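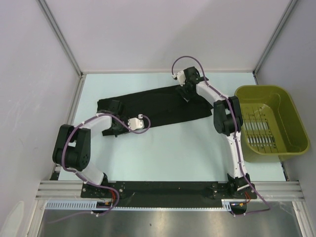
**orlop_k:** The headline number is fine as far as it goes, but the drop in net interest income is overstated. Usis moved the Urton leasing book to held for sale at the start of the quarter. The prior-year column wasn't restated, so you are comparing a bank with a leasing arm to a bank without one.

**tallow22:** Page reference? I have the release open and the comparatives look restated to me.

**orlop_k:** Note 9, second paragraph. The income statement is restated. The segment table is not. The thread starter took the segment table.

**Gudrun Ekström:** I did take the segment table. On the restated basis net interest income is down, but by less than I posted. The provision line doesn't change either way: 3,039 million against a figure less than half that a year ago. That is the quarter, as far as I'm concerned.

**tallow22:** Agreed on provisions. Disagree that it's the whole quarter. Cost to income went from 47 to almost 53 and there is no one-off in there that I can find.

**mbrandt:** There is. Branch closures, booked under "other operating expenses" with no separate line. Management mentioned it on the call, maybe 20 minutes in, in reply to the Öberg analyst. They wouldn't give the amount.

**tallow22:** If they won't give the amount I won't adjust for it.

**mbrandt:** Your choice. You'll be too low on next year's earnings.

**Gudrun Ekström:** Can we stay on provisions for a minute. My reading:

- most of the increase is stage 3, corporate
- stage 2 balances fell, which I'd expect if the same names migrated down
- coverage on stage 3 went down slightly in spite of the charge

The last item bothers me. Either the new defaults are well collateralized or they are under-reserved.

**orlop_k:** One of them is Orerix. It's secured on plant and inventory, and the syndicate agreed to a standstill in February. A low initial coverage ratio is normal for that kind of exposure. It gets topped up if the sale process fails.

**pemmican:** "Normal" is doing a lot of work there. Plant and inventory in a forced sale bring a fraction of book. I'd want coverage in the forties on day one and they have 24 percent.

**orlop_k:** 24 is the average for all new stage 3 loans in the quarter, from the slide deck. The Orerix ratio isn't disclosed.

**pemmican:** Fair. I still think it's too low as an average.

**tallow22:** Does anyone have the capital effect? CET1 is flat, which I can't square with a loss this size plus the dividend accrual.

**mbrandt:** They stopped accruing the dividend. Footnote to the capital table. Risk-weighted assets also shrank, part of it corporate repayments.

**Gudrun Ekström:** I missed that footnote. So the payout for the year is open, and the release text still says the dividend policy is unchanged.

**mbrandt:** The policy is unchanged. The policy is a percentage of profit.

**pemmican:** Then someone should correct the yield in the first post.

**Gudrun Ekström:** Edited. I took the yield out and replaced the segment figures with the ones from the income statement. The stage 3 table stays as it was until the full interim report is up.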